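Site Visit Report: Open Day at the Plonda Workshop
Unit 2, Automation in Practice

Our class visited Plonda on a Wednesday in September. The assignment was to watch one demonstration closely and report what we learned. I picked the wrapping bench, mainly for its position next to the only free chairs.

Plonda is working on a project called Testine, which is meant to teach robot arms to do fiddly packing jobs. I had expected arms. The arms were in another room being serviced, and what we got was a person wearing grippers on both hands, doing the job the arms will be asked to do later. The idea is that the robot learns from recordings of someone who has the same two clumsy fingers it has. The target for this one task is 2000 recordings. They had 900.
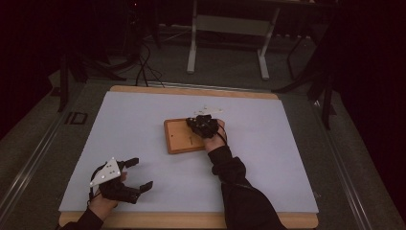
Photo: Plonda open day handout, wrapping bench

The job at this bench is to wrap a small wooden tray in a big sheet of paper. The right hand holds the tray by its edge while the left rests on the paper. With ordinary hands I could do this while watching TV. With a black claw on each one, it becomes a serious project. The white plate on the left hand has dark dots on it, and our guide said these let the tracking system work out where the hand is and which way it is tilted.

I timed one wrap at 30 seconds. The finished parcel looked like my gifts to my brother, and the guide counted it as a good one. Failed wraps are kept too, in a separate folder, which I found comforting.

During questions, someone asked why they don't just program the folds. The answer was that paper never bends the same way twice, so a fixed set of moves falls apart quickly. A second method, called Chiang, plans each fold from a computer model of the sheet. It works very well on the model of the sheet.

Visitors could try the grippers at the end. I picked up the tray on my third attempt and dropped it on my fourth. My wrap was not added to the 900.

For the next report I would like to see the same task with the arms back in place, and to compare their times with the one I measured.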